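From: Temitope Akande
To: cell-users list
Subject: Re: [cell-users] Stirring cell: grip slips on the rod, and what about the cables?

Hi Hsiu-ying, hi everyone,

On Thursday Hsiu-ying Tu wrote:
> We're copying the Pleston stirring setup over here at Kudham and
> I have three questions before we bolt anything down. How do you
> keep the glass rod from turning in the fingers? Where do you put
> the beaker so the wrist doesn't run out of travel? And does
> anybody have a sane way to route the gripper cable? Ours snags
> every time joint six goes past halfway.
> Said Abdel Hamid told me to ask you, so blame him.

Happy to be blamed for Said's referrals! I'll take them in the order I'd do the work, so the beaker comes first.

Put the beaker down before you teach a single point. I used to teach the approach in thin air and then slide the glass around to match, and I lost whole afternoons that way. Now I set it on the tabletop, bring the tool down beside it with the arm in slow mode, and jog from there. You want clearance for the rod as well as the fingers (I forgot that once, and once was enough).
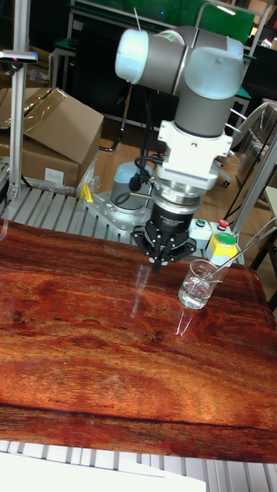
Gripper down next to the beaker, glass rod leaning in it.

Save that pose under its own name. Ours is called BESIDE and every other point in the program is an offset from it, so when somebody bumps the table I re-teach one point and go get coffee.

Now the slipping. Don't crank up the force, please. We started at 200 on the controller's scale and Rodel Lagman talked me down to 36, and it holds better there with a bit of silicone sleeve on the fingertips. The sleeve wears, so check it whenever you refill. Then pick up the rod and carry it over the glass sideways at a crawl, and watch the end that's going to go in.

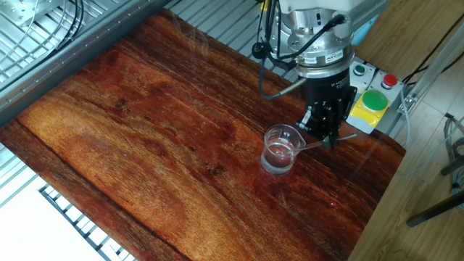 If the angle has drifted by more than you can live with, put the rod down and pick it up again. Correcting at the wrist works for one run and then you've got a weird offset in the program that will bite whoever has the next shift. Ask me how I know. The tilt into the glass is its own move on ours, separate from the lowering, and I run the lowering at a quarter of the speed.

Siham El-Sayed wrote up the stir motion itself for our wiki, and she said I could paste her note in:

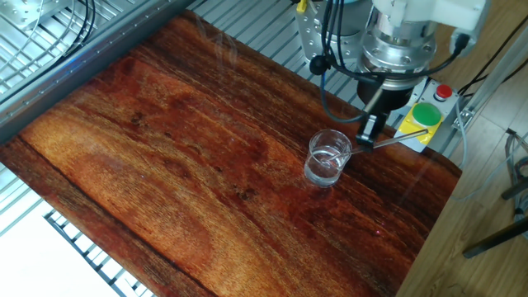 Siham El-Sayed
Cell technician, Pleston

"Keep the stir circle small. Start with the tip clear of the wall and open up the radius one step at a time, listening for the tick of the tip on the glass. When you hear it, go back two steps and save. Redo this for every new beaker, even the same size from the same box. I log the radius and the cycle count, and I look over the fingers every 500 cycles."

Her last inspection was at 276 because I got impatient, sorry Siham.

That leaves cables. Leave the loop at the wrist longer than looks tidy, then swing joint six to both ends of its travel by hand and see where it pulls. Tie it only after that, and never right at the connector. 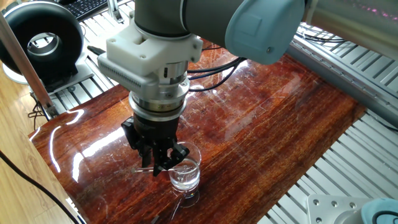 I'd also set a soft limit on joint six a little short of wherever your loop goes tight. Ours lives in the safety config and not in the program, so a new script can't quietly skip it. If you're on the older Naltine controller the menu is buried two levels down under "Axes", and you have to reboot before it takes.

Shout if the sleeve trick doesn't work on your fingers. I've got spare tubing and can drop some in the mail.

Temitope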